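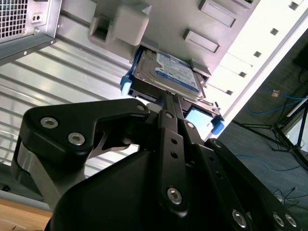
jmarrow_61
Verna Whitlock's write-up says the kit ships with no force profile for drive caddies and you are expected to tune your own. If so I don't see how Ostanach gets to call it a drive service package. That is a gripper and a software license.

tkessel
She is right about the profile. We have had the kit on trial since April. What you get for caddies is a generic insertion routine with 3 parameters: approach angle, contact threshold and seating force. The defaults suit rack sleds. On a 2.5-inch drive in a plastic caddy the default threshold trips as soon as the caddy touches the edge of the bay, and the arm backs off and retries.

Lowering the approach speed to 40 percent fixed most of it for us. Raising the threshold alone did not.

padlock_n
What is your seating rate? The Lotdale people on the other board posted 91 percent and got told it was a fixture problem.

tkessel
We are at 300 logged insertions and I have not sorted the failures by cause yet, so I won't post a rate. I will say the chassis matters more than the arm. Caddies with tabs on both ends are harder than they look. A finger that lands on a tab instead of the caddy body flexes it, and the drive goes in crooked.

jmarrow_61
So it needs a fixture, a tuned profile and a known chassis. A tech with a screwdriver does not. I looked at the Jinier kit last year for the same job and passed on it for the same reason.

tkessel
Known chassis, yes. We have no fixture beyond a table. The Jinier has a shorter reach past the fingertips and we could not get it into a desktop case at all without hitting the drive cage. The Ostanach fingers are slim enough to go in between the power leads and the cage.

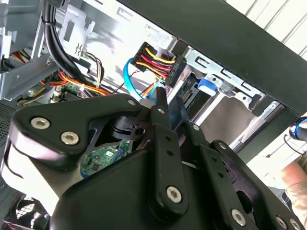 Cable clearance is the part I would mark down. The planner treats the case as a rigid shell and knows nothing about SATA cables. If one has moved between runs, the linkage can catch it on the way out. We dress the cables by hand before each batch and keep a person next to the stop button. The manual gives this one sentence.

padlock_n
Same complaint here. Ridgeway support told us to add keep-out boxes. That works until you change the case model, then you draw them all again.

tkessel
You can save the boxes per chassis as of the last firmware. Settings, Cell, Export zones. They reload with the part number.

padlock_n
Did not know that. Does it keep the tool offset too?

tkessel
No, the offset is stored separately. Write it down before you update – ours was reset to zero and the first approach was well off.

jmarrow_61
Still waiting for the failure breakdown. If most of them are cable snags I will withdraw the comment about the profile.

tkessel
Fair. I will post it in this thread once the log is sorted.

Last edited by tkessel, 08/08/2025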